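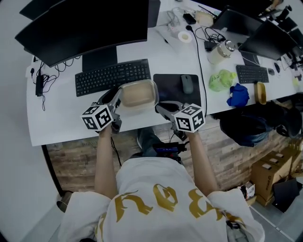
4.2 What collects on a shared desk

We were delighted by how much the long desks had to tell us! Over the 207 desk visits in our March round, the same kinds of things kept turning up: a food container right in front of the keyboard, a jar, a roll of tape, a small basket, a cloth left in a heap. Figure 6 shows a white desk of this type, with three monitors and a tangle of black cables to the left of one monitor stand.

Two patterns stood out. First, food containers sit in the closest and most useful spot on the desk, the strip between the person and the keyboard, and anyone who wants to type has to deal with lunch first. Second, cables spread into whatever space is left over (Trevaskis and Sala saw the same thing in home offices, which pleased us no end). Tape, chargers and power strips tend to drift to the back and stay there.

Figure 6. A shared desk with a translucent food container in front of the keyboard and small household items near the monitors.

We had expected people to find all this annoying. Many were fond of it! One person at the Skalline office told Baxter that the basket was "the only thing on here I'd save in a fire." Section 4.3 looks at what happened when we asked 10 of the desk users to clear everything but the screens.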